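Robotics > Course Texts > Buying and Evaluating

Chapter 7
Judging a Two-Arm Simulation Kit

Most people who buy robot software for the first time buy it from a demonstration. The vendor runs a task, the task looks good, and an order goes in. This chapter is about the slower way. It takes one product, the Nekis two-arm bench kit sold by Danzer, and works through the questions a buyer should put to it before any money is spent.

Nekis is a simulated workcell. The buyer gets two arms with grippers, a table, a set of grocery items to handle, and views from more than one position, including one from each wrist. No hardware ships with it. A training center at Irnthorpe took the kit on trial in May, and its notes are used throughout the chapter.

The first question concerns the gripper model. A simple kit may treat a gripper as two blocks that slide together. A better one models the links and pivots, so that the fingers follow the path the real parts would follow. This matters when the fingers have to close near a table or next to another item.
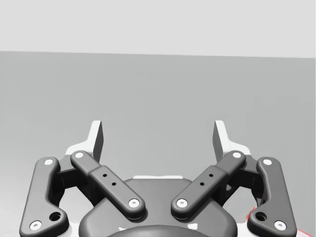 Jennylyn Villanueva, who ran the Irnthorpe trial, asked her trainees to open and close each gripper 155 times before they attempted a single pick. She wanted them to know how far apart the fingertips stood at every stage of the motion. Several trainees found the exercise dull. The ones who finished it made fewer bad approaches in the first week.

The second question is what the views leave out. A simulated room is usually bare. Walls are one flat color, and the floor may be a plain grid. This keeps the program quick, but a vision system trained on it has seen very little of what a warehouse or kitchen looks like.
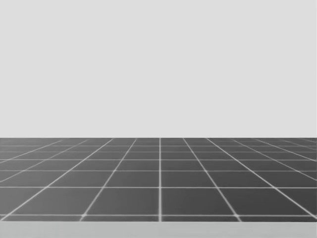 Danzer sells a background pack at extra cost. Irnthorpe did not buy it. For teaching purposes the plain room was enough, and the center's older computers ran it without trouble. A buyer who plans to move a trained system onto real arms should price the pack from the start and treat it as part of the kit.

Third, consider how much an operator can tell from the wrist views alone. With the gripper turned away from the work, a wrist view may show hardly anything of use. Trainees who relied on it tended to lose track of the items and swing the arm too far. Villanueva's rule was to check the wide view before every large move and to use the wrist view for the last part of an approach.
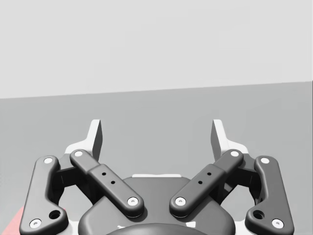
The trial also compared Nekis with Zenetti, a rival package that costs less and comes with one arm. Zenetti was easier to install, and its manual is better. It has no way to practice two-handed work, such as holding a box with one gripper while the other clears a space. Irnthorpe needed that for its second-term course, and the choice was made on that point.

The last question is the task itself. Boxes, tins and cans are a sensible set to begin with, because flat sides and curved sides call for different grips. The buyer should ask for a run in which both arms share one table and the items sit close together. Watch the idle arm as well as the busy one, and note where it waits.
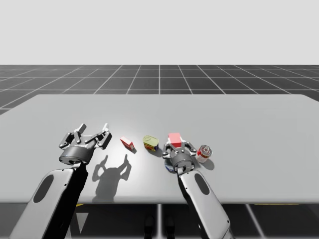

Rommel Policarpio disagreed with part of this in his remarks on the draft. He thought a shared table was too hard for a first test, and that a buyer would learn more from one arm and one box, repeated until the failures began to look alike. He would bring in the second arm on day 5, and he would want the failed runs saved along with the good ones.

Section 7.1 sets out a test plan that can be followed either way. Readers without access to Nekis may use any kit that offers a wide view and at least one wrist view, but the two-arm problems in Section 7.3 will have to be left out.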